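Birkero Folding Station - Support
Ticket subject: Arms treat collar as a suggestion
Opened by: Samina Arain, Trullwood
Opened: May 26, 2018
Status: Waiting on customer

Samina Arain wrote:
We have the two-arm station on your trial plan, running the Rind folding package. Towels are fine. Pillowcases are fine. Polo-style shirts end up looking like something a raccoon put away for winter. No error code. The panel says "Fold complete" every time, and I admire the confidence.

Already tried: restart, recalibrate both arms, the 3 mm offset from the setup guide, a different shirt, the first shirt again.

Fouzia Jadoon (Birkero support) wrote:
Hi Samina, thanks for the detail. Please send one view from each wrist camera or two from the same one, plus the overhead. Also your grip force and travel speed settings.

Samina Arain wrote:
Force is 2, speed is 300. Two wrist views and the wide one: 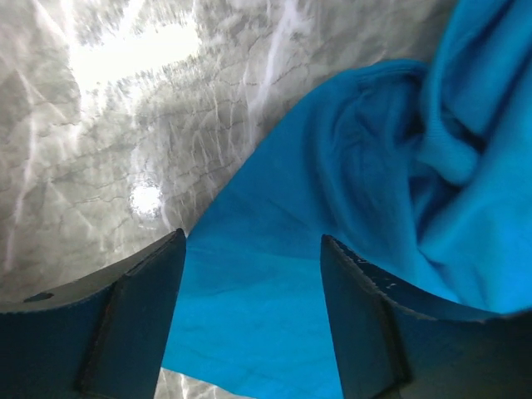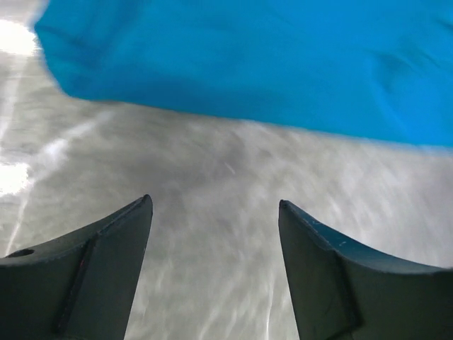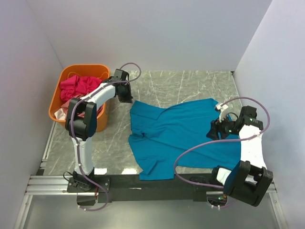

The trial ends in December and I'd like to know before then if shirts are really covered, as the Cinedach reseller told us they were. The sales sheet says "everyday garments." I consider a shirt to be one. My theory is that the station does not care which way the collar is pointing. In the wide view it's over toward the left, on the same side as the orange basket, and your guide draws every shirt with the collar at the far wall. If that's the whole problem I will be relieved and slightly insulted.

Fouzia Jadoon wrote:
It may be the whole problem, sorry. Rind picks a fold plan from the outline of the garment, and a short-sleeved shirt lying sideways can get matched to the towel plan. Two things to try:

1. Lay the shirt with the collar to the far wall and smooth it by hand before pressing Start.
2. Drop speed from 300 to the next preset down.

I also see pale specks near the tip of the right finger in both wrist views. Please wipe it with a dry cloth. If they stay put, tell me and I'll send a set of fingertips, covered under the trial.

Samina Arain wrote:
Wiped. They stay put. Send the fingertips, please.

Collar to the far wall: better. The sleeves now go in, one after the other, and the result is a rectangle if you're generous - Shamim Shaikh on our side was generous. Haven't changed the speed yet.

Fouzia Jadoon wrote:
Good progress. Fingertips requested. Passing the "everyday garments" wording to Tahira Cheema in product. Please try the lower speed and send me the fold log.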